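The Bramineck Audition

The notice went up on the Gasero Entertainment site at midnight, and by breakfast Rajkumari Dubey had read it enough times to find both typos. Open call. Five-member vocal group. No experience necessary, though applicants with experience would be preferred, and applicants without it would be asked why.

She was in, obviously. She had been singing in the shower at a professional level for years.
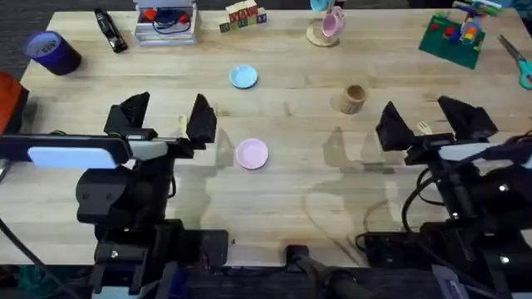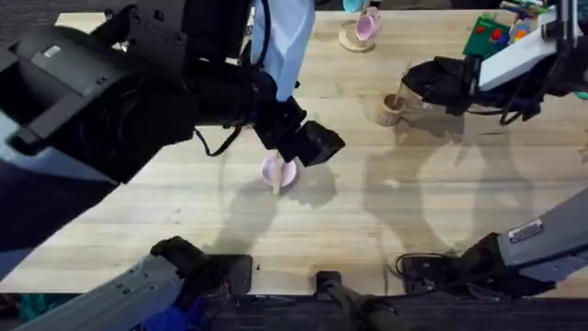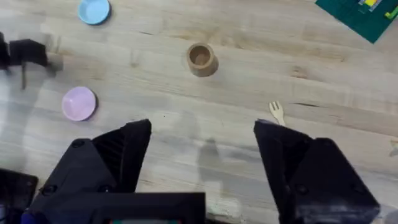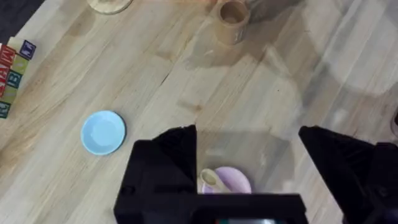
The audition was held on the second floor of the Kushwaha Building in Bramineck, above a shop that sold mattresses. Rajkumari was given a sticker with 613 on it and told to stand behind 612, a tall young man doing lip trills with his eyes shut.

"Tetteh Ayaaba," he said, between trills. "Baritone. Unless they want a tenor."

"And if they want a tenor?"

"Then I've always been a tenor."

The line moved the way lines do when the people at the front are being told they'll hear by email. Every few minutes a door opened, a chorus of somebody else's hit leaked out, and a person in very good shoes walked past looking at the carpet. Tetteh stopped trilling and ate a banana. He offered her half. She said dairy was bad for the voice, and he looked at the banana for some time.

At last they called him. She heard him get all the way to the second verse. Then she heard laughing, the friendly kind, and that was worse than anything.

"613?"

The panel sat behind a folding table. Vivek Malhotra, head of new talent, had the tan of a man who took his meetings outdoors. Beside him was Kumaresan Rai, who had written every Gasero single you could hum and one you couldn't get rid of. He was drawing a boat.

"You have 30 seconds," said Malhotra. "Whenever you're ready."

"Does getting ready count?"

"It's counting now."

She sang. She had planned on the big ballad, the one with the key change, but her mouth had other ideas and went with the jingle for Givport, the luggage people, which she had heard on the bus all the way over. She gave it everything. She held the last note on "port" until a car alarm went off in the street.

Rai put down his pen.

"I wrote that," he said.

"It's very good," said Rajkumari.

"It's terrible. It paid for my kitchen." He turned to Malhotra. "She did the harmony line. Nobody does the harmony line."

Malhotra wrote something down, crossed it out, and wrote it again lower on the page. "You'll hear by email," he said.

Tetteh was waiting at the bottom of the stairs, trying out a mattress.

"Well?" he said.

"Email. You?"

"Email." He moved over to make room. "They asked if I could dance."

"Can you?"

"I've always been a dancer," said Tetteh, and went back to looking at the ceiling.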